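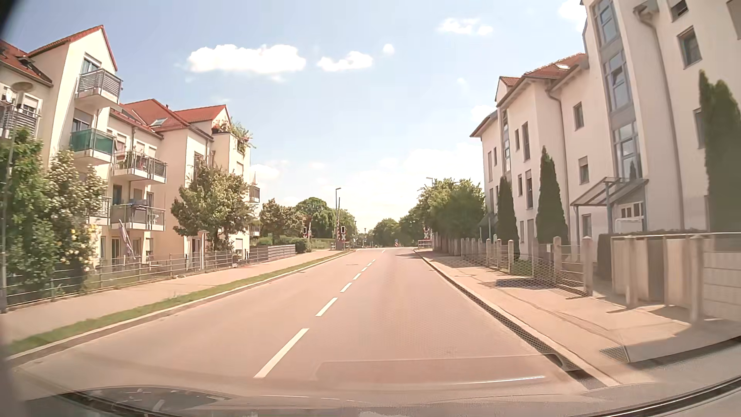 3. Who gets to say what the wetland is for

I went into this part of the study thinking I knew what the fight was about. The Birnomon wetland floods every year, the grazing families want the grass that comes up afterward, and the rice growers want the water held back a bit longer so their seedlings don't drown. Grass against rice, in other words, and that's pretty much how the older reports tell it. I had even sketched out a table for it before I left home (grazing down one side, rice down the other), and I'm a little embarrassed by that table now.

What people wanted to talk about was the sluice gate. More exactly, they wanted to talk about who holds the key to it. Under the management plan the gate is run by the Cladine water users' association, and the association is supposed to ask both groups before it opens or closes anything. In my interviews I heard over and over that the asking happens by phone, late, and mostly to the same few people. One herder told me she finds out the gate has been shut when her cattle can't cross! That isn't a complaint about water levels, which she thought were fine that season. It's a complaint about being told.

Asnakech Zeleke and I went back and forth on how to handle this. Her first instinct, coming from the survey side, was to treat it as a problem of information: people are missing news, so measure who gets it and when. Mine was to treat it as a problem of standing. We ended up doing some of both, and the household survey (270 households, all within walking distance of the flood line) has a short block of questions on how each family last heard about a gate decision. Figure 1 gives the simple version of what came back.

Figure 1. How households last heard about a gate decision. Main channels, in order of how often they were named: word of mouth from a neighbor, phone call, public meeting, notice board. Household survey, Birnomon wetland.

The order surprised me less than the gap between the groups. Rice growers named the phone call far more often than herders did, and herders leaned very heavily on neighbors. Now, a neighbor can be a perfectly good source. But news that travels that way picks up opinions as it goes, and by the time it got to the far grazing camps it was often less "the gate closes tomorrow" and more "they've done it again." I heard that second version a lot.

I should say something about the two villages, because they don't line up the way you'd hope. In Esano the herders and the growers are often the same families, with one brother on the rice and another out with the animals, and people there shrugged at most of my questions about conflict. The camps to the north have no such overlap. If I had only worked in Esano I would have written a very cheerful paper. Aisyah Saragih, who read an early draft, pointed out that I was still using "the community" in the singular all through this section, and she was right, so I have tried to clean that up. Where it survives, it's in quotations.

There is also the matter of the flood calendar. The plan sets 3 fixed dates for opening the gate, the last of them in August, and it was written using river records that are now fairly old. Growers told me the water comes later than the plan expects. Herders agreed -- it was one of the few things everyone agreed on -- but the two groups wanted different fixes. Growers would like the dates moved. Herders would like no dates at all, and a meeting at the gate instead, held when the water is there to look at. I find the second idea appealing, though I can see why an association with 2 paid staff would not.

I don't want to push the survey too hard on any of this. We asked about the last decision only, so a household that missed one phone call looks the same as a household that has never had one. We also talked mostly to whoever was home in the middle of the day, and that leaves out a good many younger herders. The evening interviews made up for some of it, and those are where I turn next, starting with the long conversations at the camps about the year the gate was left open.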